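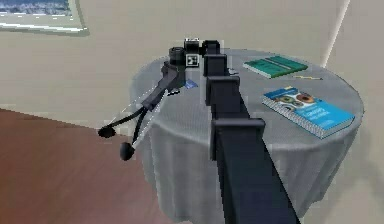 February 21, 2024

Galtthorpe footbridge. Traffic cone count on the handrail now 7, one added overnight. Each wears a knitted hat, double rib, acrylic. Fixing is garden wire, two turns, ends tucked under.

Walked the span at 0640 with Siu-fong Yeh. No notice, no signature. The parish office has logged 107 calls, most asking for the cones to stay. Yen-ting Yu at the Skesstead depot says the stencil on the bases matches stock written off in February, so no theft report.

Measured clear width at the narrowest point: 200 cm. Wheelchairs pass. Told the office to leave the cones up until the deck inspection.

Wrote to Stella Kaijage re. the hats. She denies it. Her yarn is wool.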